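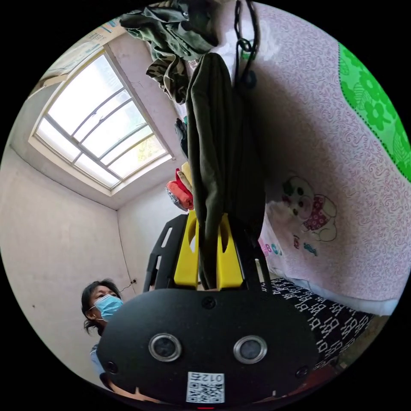 Notebook, 22 November 2020 - soft finger trials, hanging clothes

Okay, Sunday entry, because I want this written down before I forget which bracket did what. Unit 012 is the one with the yellow two-finger bracket (the ones with the openings cut through), and it's the one I've been carrying for most of the hanging-clothes runs. The other candidate is the solid-finger version Edin printed in July, same black body, same rails, same pair of lenses on the front plate. So the only thing changing is the fingers, which makes for a nice clean comparison for once!

Setup is clothes hanging up near the bed, window light coming in, no lamps. The long olive green garment is the main target and the camo bundle next to it is the distractor. I come in from below, close on the fabric, pull down until it moves, let go, back off. Then again from a bit further over. My forearm has opinions about this already.

Fingers first. The open ones wrap around a fold much better than the solid ones. With the solid fingers I kept pinching just the outer layer of the olive thing and it would slide out as soon as I pulled. With the open ones the tips bend in and the cloth bunches up between them, so I get a fat handful and it stays put. Total for the open fingers was 200 closes, 35 slips, and most of those were at the very start when I was squeezing the trigger too gently. I stopped counting the solid ones properly after lunch, sorry Edin, but it was clearly worse and I'll redo it.

Where the open fingers lose: thin straps and cords. They go straight into one of the openings and hang there. I had to stop and unhook by hand twice. Anatole thinks a strip of silicone tape over the inner face would fix it and still let the finger bend. Worth a try, it's ten minutes of work.

Lenses next. Wide view is great for this, I get the hanging stuff and most of the room in one go, which the Kadum camera never managed (we were always losing the top of the garment halfway through the approach). The price is the black corners, and also how much of the view the gripper itself takes up. The whole lower half is gripper! For cloth that's okay, the interesting part is above the fingers anyway. For anything low down on a bed or a table I think it's going to hurt.

Exposure: with the window in view the auto setting goes hunting whenever I swing left. Locked it and things settled down. Dark green fabric against a bright window is pretty much the worst case, so if the fold edges hold up with it locked we should be fine elsewhere. Haven't looked at enough of it to say yet.

Tracking: the patterned bedding seems to help a lot. Lots of print on the sheet, and even more on the black-and-white blanket under it. When I turned so that it was mostly bare white wall, the pose estimate got jumpy. Anatole ran the first batch through Gokusus and got 2,299 frames in, 706 of them flagged as low confidence, and he says they bunch up on the wall-facing turns. So keep some bedding in view when possible - or hang something on that wall, I don't mind which.

To do:

Tape the inner faces, rerun the straps.
Redo the solid fingers with an actual tally sheet.
Lock exposure before the first take, every time.
Ask Edin if he can print a shorter bracket, one finger joint less, to get back some view.
Recheck the three screws on the front plate of 012. I thought I felt a rattle on the last few pulls.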